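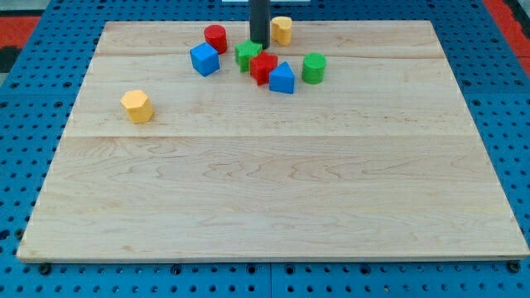
2 min read

Letting boards rest: a joiner on timber movement

The workshop at Civholm takes in maple, ash and a small amount of oak, and none of it is cut in the week it arrives. The joiner who runs the bench side of the business, and who asked to be identified only by trade, puts most failed table tops down to impatience.

"People read the moisture figure on the delivery note and treat it as a property of the wood," the joiner said. "It's a property of the wood on the day somebody measured it. Two weeks in a heated room and you have a different figure."

Stock is stacked on battens with a gap on every side and left until two readings, taken six days apart, agree. The workshop logs each stack by hand. Of the 56 stacks recorded since July, 41 settled within the usual period and the remainder were held over, mostly thicker oak.

I asked whether gluing narrow planks into a wide panel removes the problem. It does not, in the joiner's view. A glued panel still moves across its full width, and the seams have no effect on the total. What they allow is some choice over how the movement shows. "If you alternate the rings you get a slight ripple. If you run them all one way you get a single shallow curve, and a curve can be held down with a batten. I run them one way. Plenty of good makers disagree with me."

Fixing is the second common fault. A top 200 mm wide can be screwed down hard and may come to no harm. A dining top cannot. The workshop uses slotted holes along the rails, with one fixed point at the centre so that movement is shared between the two edges. The joiner has repaired several tops from the old Gallagher line, and in each the screws had been driven through round holes.

"The split was always beside the outer screw. The glue line was sound. The timber next to it had gone."

On finish, the advice was brief: coat both faces equally. Oil slows the exchange of moisture and does not stop it, and a top sealed on one face only will cup. The same rule was applied to the Rosimeo counters, where the undersides had three coats although they will never be seen.

The next job is a run of shelving for Uvow, in maple. The boards came in on 7th February and have had one reading so far.

"Ask me after the second," the joiner said.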